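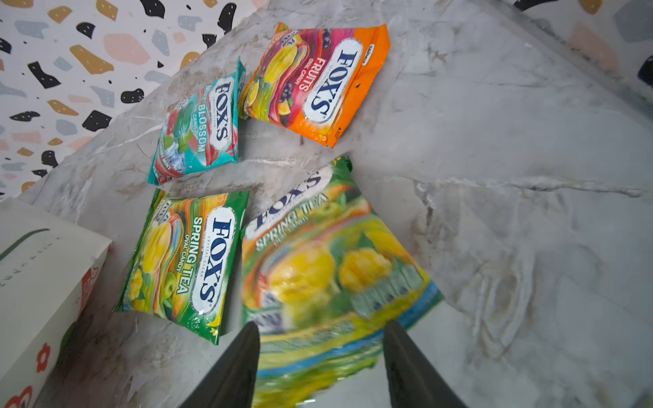

Dale Li would prefer the Brostow to Trellham line to be closed once, for as long as it takes, and told the public meeting in Skomville that passengers could plan for one long closure but not for a string of short ones. The remark drew support from several regular users of the route, who asked why the signalling and track work had been split into separate stages.

The meeting followed publication of the revised programme for the Skomville rail upgrade on Mar 21, 2018. The programme covers 29 kilometres of single and double track, the renewal of 7 level crossings and the lengthening of platforms at 4 stations. Work on the first stage is due to start in April, between Brostow and the junction at Hnatiuk.

Under the revised plan, trains will stop at Brostow during the first stage and replacement buses will run to Hnatiuk and Skomville. The buses will follow the existing road service, with an extra stop at the hospital. Rail tickets will be accepted on both. Bicycles will not be carried on the buses, apart from folding models in a bag.

The junction at Hnatiuk limits the number of trains that can use the line at present. Trains from Trellham must wait outside the station until the platform is clear, and a late arrival in one direction usually delays the next departure in the other. The new layout adds a passing loop north of the station and moves the points further from the platform ends, so that two trains can arrive at the same time.
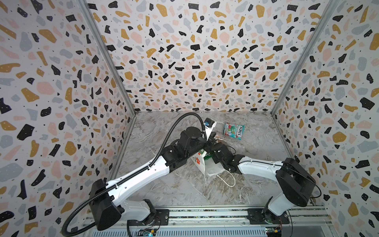

Signalling on this section will be controlled from Brostow once the loop is in use. The present signal box at Hnatiuk will stay open until the new equipment has been tested, and both systems will be staffed during the changeover.

Nicanor Segura, presenting the programme, said a single closure had been studied and set aside. The track machines needed for the loop are not available for one continuous period, he said, and the bridge at Trellham has to be finished before heavier ballast trains can cross it. Shorter closures also allow freight to reach the Skomville depot between stages.

The platform work will be done mostly at night. Each platform will be extended to take longer trains, with new lighting and drainage. The programme provides for around 2776 metres of new cable route, most of it laid beside the existing track – the remainder passes under the level crossings and will be installed while the roads are closed.

Road closures at the crossings will be announced separately. Residents asked that neighbouring crossings should not be shut together, and the project office agreed to check the dates against the bus diversions before the notices are printed.

Timetables for the first stage will be posted at all stations on the line. Written comments on the later stages can be handed in at the Skomville ticket office until the end of April.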